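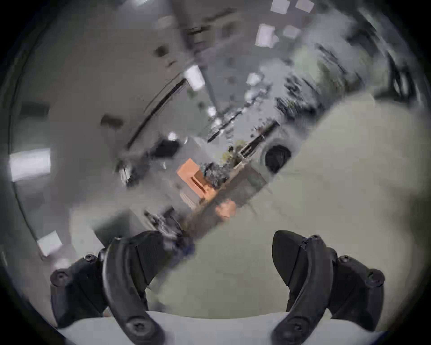
Brindedstead Shared Workroom
Counter and Shelving Check, April

Mark each line OK, Fix or N/A. Add a comment for anything that isn't OK. Leave the finished sheet on the clipboard by the door.

COUNTERTOP

1. Clear working space at both ends
Fix. Left end is fine. Right end had small parts on it at 8 a.m. and again at noon.

2. Surface clean, no glue or tape residue
OK. Wiped with Vamer cleaner. One old ring mark won't come out.

3. Loose items returned to their boxes
Fix. Mixed pile needs sorting. Anything without a label goes in the holding bin for 30 days.

4. Edges and corners sound
OK. Small chip near the sink, same as last check.

SHELVING

5. Heavy items on the bottom shelf
Fix. 2 tubs of fasteners found at head height. Moved down.

6. Nothing hanging over the front
Fix. Long stock pushed back. It needs a proper rack.

7. Wall brackets tight
OK. Third bracket from the window took a quarter turn.

8. Load label readable
OK. The label says 2,000 lb for the full run. We are well under that.

POWER AND LIGHT

9. Cords off the floor and undamaged
OK. Huminov power strip replaced last month, no problems.

10. Outlet covers in place
Fix. One cracked behind the shelves. Taped off, do not use.

11. Lights working
OK. Almost 30 seconds to reach full brightness when cold.

FLOOR AND EXIT

12. Walkway clear to the door
OK.

13. Extinguisher tag current
OK. Tag no. 182.

14. First aid box stocked
Fix. Low on small bandages. Added to the Pace supply order.

FOLLOW-UP

Items 1 and 3 were both on the last sheet. Please sort the pile before the next check. Item 10 is with the building office.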